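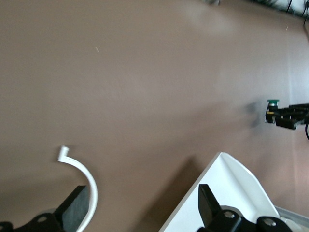
Brimia 388 Matte Table Covering

Brimia 388 is a smooth, low-sheen sheet for worktables, counters and desk tops. It is sold by the running foot from the roll and bonded to a flat, sealed base with contact adhesive. The standard roll width suits most benches without a seam.

Colors: Moura (brown), Skuritz (gray), Briltcombe (off-white)
Finish: matte, no pattern
Thickness: 2 mm
Roll width: 48 in
Minimum order: 4 ft
Backing: unsanded paper, adhesive not included
Top heat limit: 274 °F, short contact only

Color varies slightly between rolls. Order all pieces for one room at the same time and state on the order that they must come from a single roll. Pieces cut from different rolls should not be butted together on the same top.

Store the sheet flat, or rolled face out on a core, for a full day in the room where it will be fitted. Cut with a hooked blade, leaving a half inch over on all sides, and trim with a router after the adhesive has set. Edges can be left square or eased with 200 grit paper.

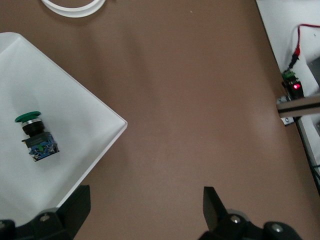
Can the sheet be laid over an old varnished top?
Old varnish has to be sanded dull and wiped clean first. Loose or flaking varnish must come off completely, and dents deeper than the sheet is thick should be filled.

Cleaning

Wipe with a damp cloth and mild soap. Finger marks lift with warm water. Do not use wax, polish or scouring powder, all of which leave shiny patches that cannot be removed. Ink should be wiped off within the hour.

Returns

Uncut full rolls are accepted within one month of delivery. Cut lengths are not returnable unless faulty. Sample cards of all three colors are mailed free on request.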